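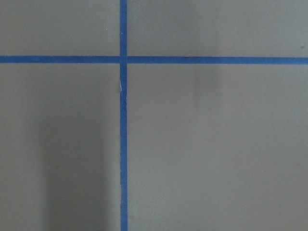

## 3. Setting up the Wolilero shelf label printer

Read the whole section before you connect the power. The work takes one person and no special tools.

1. Put the printer on a level table, away from direct sun.
2. Open the top cover and take out the two foam blocks. Keep them for transport.
3. Place the label roll on the spindle. The printed side of the labels must look up.
4. Pull the first label under the guide until it passes the tear bar.
5. Close the cover until you hear a click on both sides.

**Caution:** Do not touch the print head with your fingers. Grease from the skin makes pale lines on the labels.

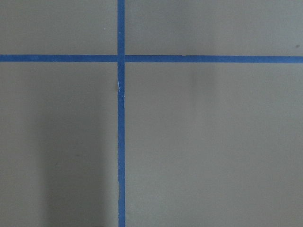
Halina Cieślak writes that on her printer the cover clicked only on the left, and the first labels came out gray on one side. She opened it, moved the roll toward the spindle stop and closed it again. We have added this to step 6.

6. If only one side clicks, check that the roll touches the spindle stop.
7. Connect the power cable and hold the **Feed** button for three seconds. The test label comes out. 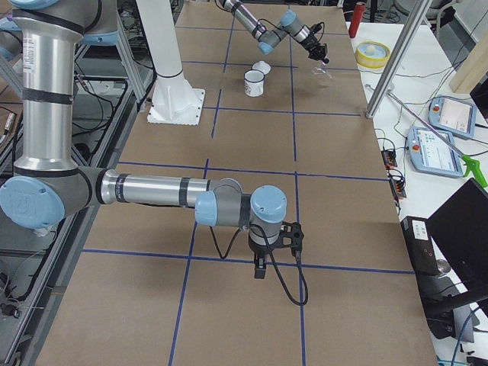
Page 2 of 3

**Note:** A full roll has 1,625 labels. When you change to the small roll (826 labels), set the roll size again in the menu, or the low-paper warning will come too late.

8. Write the date of the first roll inside the cover.

Manual text: Teodor Baran, Kuvimbridge. Revised June 2018.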